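# How Drollel Learned to Pinch (and What It Still Can't Do)

Drollel is a robot arm. It lives in a shared workshop called Flestness, between a pottery kiln and a bicycle that has been nearly mended since April. Drollel has one job, and the job is laundry.

You may be thinking that laundry is a dull thing to teach a robot. You are right. But the people who built it were tired of doing laundry, and a great many machines began that way.

## First, you need an arm

A robot arm is a row of stiff pieces joined by motors. Your own arm works in much the same way, with bones for the stiff pieces and muscles for the motors, although yours came free and already put together.

Nilton Agudelo built most of Drollel on Saturday mornings. The parts came in a kit called the Sotura, which has a very thick instruction book and a very thin bag of spare screws. He fitted the shoulder first, then the elbow, then the wrist. Then he took off the elbow and put it on the right way round.

Each motor gets a number, so that the computer can say things like "motor 3, turn a little to the left". If two motors are given the same number by mistake, they both obey at once. Drollel did this on its first day and knocked over a mug of tea. The tea was Nilton's, and so was the mistake.

## Then you need a hand

Robot hands are often called **grippers**. You might expect a gripper to have five fingers like yours. Some do, and they cost a fortune and break a lot. Plenty of grippers make do with two fingers that slide together and apart, like a crab that has decided to keep things simple.

Try it yourself. Tuck away all your fingers except your thumb and first finger, and go and pick up:

- a pencil
- a sock
- one page of a book, without tearing it
- a grown-up's car keys (put them back)

The pencil is easy. The sock is fairly easy. The page is annoying. You have just found out most of what a robot engineer worries about all day.

## Why clothes are so awful

A brick is a wonderful thing to pick up. Wherever you grab it, it is still the same shape. If you show a robot a brick on Monday, it will know the brick again next time.

A T-shirt changes shape every time anyone touches it. Drop it once and it looks like a flat fish. Drop it again and it looks like a cauliflower. To you it is obviously a T-shirt both times, and you have been able to tell since before you could tie your shoes. To a computer, the fish and the cauliflower have very little in common.

There is another problem. When you pull on one bit of a shirt, all the other bits come along in their own way. A sleeve flops over. A collar vanishes. The robot had a plan for where everything was, and now the plan is about a shirt that doesn't exist any more.

## Eyes near the fingers

Drollel has a small camera on its wrist, looking out past its fingers. This sounds an odd place to keep an eye, but think how useful it would be when you are hunting for a sweet down the back of the sofa.

A camera on the ceiling can see the whole table, which is handy until the arm gets in the way. The wrist camera goes wherever the hand goes. The trouble is that it sees a great deal of its own fingers and not much of anything else, so the computer has to make the best of the part in the middle.

## How it practises

There are two ways to teach a robot a job. You can write down every single move, which works well for bricks. Or you can steer the robot through the job yourself, over and over, while the computer keeps a record of what the camera saw and how the motors moved. Later it hunts through all that for patterns.

Drollel was taught the second way. One person steers and another messes up the clothes between goes. Everybody wants to be the second person. By the time you read this, the team has recorded 334 goes, and in 19 of them somebody sneezed and the arm jumped.

## The pinch

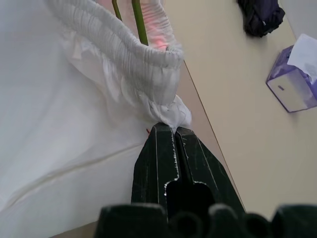
Waistbands are Drollel's hardest lesson so far. The elastic pulls the cloth into lots of tiny pleats, so there is no nice flat edge to take hold of, and a robot likes a nice flat edge very much. What it can do is pinch a small bunch and hang on. Look at the tips of the two dark green fingers, pressed together on a bit of white cloth, with the pleats running up and away from them. Those scuffs and pale scratches on the fingers are the robot version of grubby knees.

A pinch like that has to be just firm enough. Too weak, and the cloth slides out when the arm lifts. Too strong, and the motor gets hot and sulks. (Motors don't truly sulk. They switch themselves off, which looks the same from the outside.)

You can get a better grip by making the fingers less slippery. Nilton tried rubber bands first, and they pinged off. He tried the stuff that stops rugs sliding about, and that was better. If you build a gripper of your own, even one made from lolly sticks, it is worth trying several coverings on the same sock and seeing which holds on longest.

## Can it do the laundry yet?

No.

It can pick up a garment more often than it misses. It can pull a tea towel fairly straight. It once folded a pillowcase so neatly that the whole of Flestness came over to look, and it has not managed it again.

Mrs Ogunleye, who runs the pottery kiln, can fold 13 tea towels in the time Drollel takes to do one. She has offered to give it lessons.

## Words to keep

**Gripper:** the hand of a robot.

**Joint:** a place where an arm can bend or turn. Your elbow is one.

**Motor:** the part that makes a joint move. Please give each one its own number.

**Elastic:** stretchy stuff that keeps your trousers up and robots busy.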